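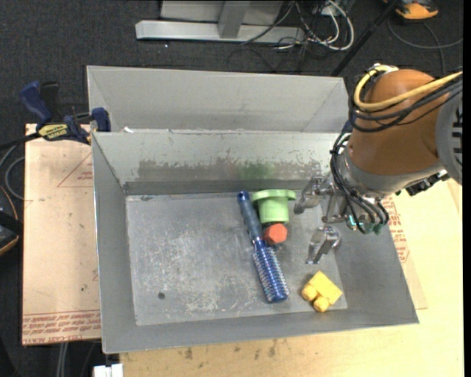 The print that screened in Culville ran 20 minutes and carried no final sound. Director Asuka Amano had approved it two nights earlier, with temporary music and 200 effects shots still marked as drafts. The full feature, Prukberg, opens in November.

Preview reels of this type are cut separately from the film. Editor Nhàn Cao built hers from the first and third reels and left out the middle, where most of the unfinished work sits. "You pick scenes that play without setup," she said. "The flood does. The trial doesn't."

The flood sequence lasts around nine minutes. Cinematographer Maxence Vasseur shot it on a tank stage with 2 cameras, both locked off, and added all movement in post – a choice that keeps the horizon level even when the boats roll. Grain is heavier than in his earlier work.

The trial scenes were held back for another reason. Đạt Sầm, who plays the magistrate, was still recording replacement dialogue when the reel was locked. Distributor Drutano plans a second preview with those scenes in place, at the same theater, 7 p.m.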